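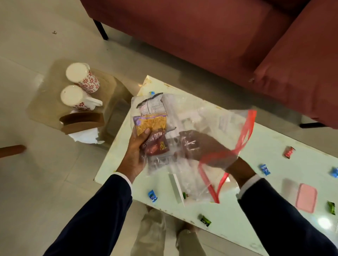 FOR IMMEDIATE RELEASE

19 Oct 2023

Rumura: New Concert Film on the Oud and Its Players Out Now on Disc and Download

JEKCOMBE — Trevireck Films today releases Rumura, a feature-length music film following oud player Said El Ouafi through one winter of rehearsals, house concerts and late-night tuning arguments. Running time 62 minutes. Region-free. Subtitles in English, French and Turkish.

Directed by Muammer Avcı. Shot over 33 days, most of them in February, at the old Samir Hall in Jekcombe. Sound recorded live, no overdubs. Two full suites played start to finish, plus shorter solo pieces never recorded before.

"I wanted the camera to stay put and let Said play," said Avcı. "We cut very little. You hear the chairs creak, you hear him breathe. Fine by me."

El Ouafi, who learned from his uncle and has taught in Jekcombe for years, talks on screen about teachers, broken strings and why he still practices scales before breakfast.

The disc edition comes with a 34-page booklet — song notes, tuning charts, a short essay by El Ouafi. First pressing limited to 1,018 copies, each one numbered. Download version has the film and booklet but not the extra interveiw.

Screenings to be announced. Libraries and music schools can ask for a public performance license, seperate price list on request.

Review copies, stills, interview requests: Trevireck Films press desk, Jekcombe. Please give name of outlet and deadline.

ENDS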